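OPEN DAY TALK, SPEAKER NOTES
Soudabeh Zamani
Wednesday, August 20, 2025
Slot: after Guido, before lunch. Do not run into lunch.

SLIDE 1. Title

Wait for the door to close. Say good morning, even if it has stopped being morning.

"I was asked to tell you what I learned by visiting the Vistell open day. I was also asked to keep it short, by the same people, in the same email."

SLIDE 2. The produce station

Both pictures on one slide. Leave them up for a while and drink some water.

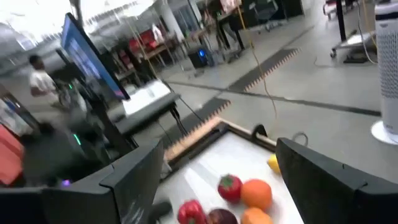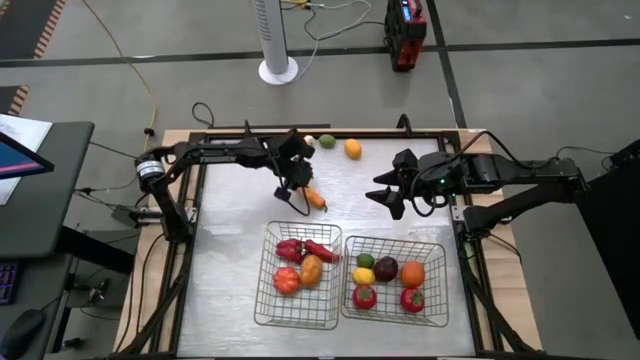
The produce station at the Vistell open day: one view from the gripper, one from over the table.

Say: this is the part of the building where all the visitors ended up. There was a very nice talk going on next door with chairs. People stood here for an hour instead to look at fruit.

Point at the second picture first. Two arms, one table, two wire baskets. Then go back to the first and let them enjoy the blur. The gripper's view of its own job is a lot less dignified than ours. I find that comforting.

If somebody asks about the produce in the baskets: it's artificial. Yes, the pepper too. I had the same question and asked it louder than I meant to.

SLIDE 3. What we were told to expect

The invitation said "a live sorting demonstration with audience participation." Audience participation meant that you called out an item and Guido Negri typed it in. (Guido is sitting in row 2. Wave at him. He'll hate it.)

What people called out, as far as I wrote it down:
lemon
lemon again, from a different person
"the red one"
tomato
"can it do an egg"

PAUSE after egg.

"The red one" is the slide, really. Ask the room which red one. Look at the right-hand basket in the second picture, two tomatoes. Look at the left-hand basket, a bell pepper and a chili. A person asks for the red one and points. The software from Dilis gets the words without the pointing, and it asked us, in writing, which red one we meant. The man who had said it was a little offended.

SLIDE 4. How it went

Keep this honest. I have sat through enough open day talks where everything worked.

First run: lemon, into the basket, applause. Too much applause. It was one lemon.

Second run: the arm went down next to the lime, closed on air, lifted the air with great care and put it in the basket. Also applause. Guido says the audience was being kind. I think half of them hadn't noticed.

Third run: fine.

Fourth run: stopped by a child who found the big red button, pressed it and was told by three adults that she'd done exactly the right thing. She pressed it again later, I assume for more praise.

Don't do the impression of the arm here. It did not land at rehearsal.

SLIDE 5. Numbers

There is one slide of numbers and I'm going to go fast.

60 seconds: the time allowed per item, after which the run counts as a miss.
300: practice runs the team did the week before.
3000: the number they want by November.

Somebody will ask how many of the 300 were good. Hand it to Guido. He has the sheet and he enjoys the sheet.

SLIDE 6. What I'd steal for our own open day

Put the table where people can walk all the way round it. Ours at Sikora is against a wall, so visitors stand in a row as if waiting for a bus.

Show the gripper's view on a monitor next to the table. People watched the monitor more than the arms. I did as well.

Let visitors pick the item, but give them a printed list. The egg question came up four times.

Tape the cables down the evening before. We had this argument at the Galivska visit last year and I'm prepared to have it again.

Have one person whose whole job is to say what just happened. When the arm pauses, a crowd decides it has broken. Someone has to tell them it's thinking, or that it has in fact broken.

SLIDE 7. What I still don't know

(Skip if we're past the half hour.)

How it copes with real fruit. A real plum has opinions about being squeezed. I asked, and got a long answer with the word "compliance" in it many times, and I've put my notes from that in the shared folder for whoever wants them.

What happens when the baskets are full. The demonstration always ended before that.

SLIDE 8. Questions

Take the front row first or they get restless. Repeat every question into the microphone, including the ones that are comments.

If there are none, ask Guido about the lime.

Clicker goes back to the desk by the door. Last time it went home in my coat.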